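Rasten basin and Skulbridge blinds, six months in

I promised a proper review once we'd lived with all of this for a while, so grab a coffee. We fitted out the office back in June with a pile of stuff ordered more or less in one go (never again!), and the two things people keep asking me about are the blinds and the little sink. I paid for everything myself, in case you were wondering.

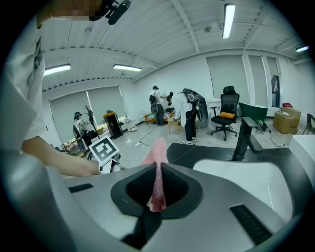 Skulbridge blinds came first, and I love them more than a grown adult should love a blind. I'd wanted white, and I'm so glad I got talked out of it. The gray looks lovely against the big windows when they're down, and with the tube lights on overhead the room stays nice and bright anyway. The pair came to 1870 with fitting, so not cheap, but they roll up smoothly and I haven't had one go crooked yet. My one gripe is the chain, it's way too short if you're my height. The white wire stool by the windows is a Perka, by the way, and it's fine for up to an hour, then you'll want a cushion.

OK, the sink! This is the Rasten countertop basin with an Aravena faucet, and the whole corner ran us 3544 including the black top. I was nervous about black (water spots, ugh) and yes, you do have to wipe it down, I keep a cloth handy and do it every evening before I leave. But the white basin against it makes me happy every single time I wash a mug. The faucet handle was stiff for the first couple of weeks and then loosened up nicely.
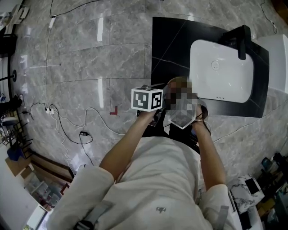 Rasten basin in the black top, Aravena faucet at the back corner.

Would I buy it all again? The blinds, yes, tomorrow. The basin too, though I'd shop around for the counter, I've seen similar ones for 1000 less. The stool gets a shrug from me. Four stars overall, and I'll update this if the faucet starts acting up again.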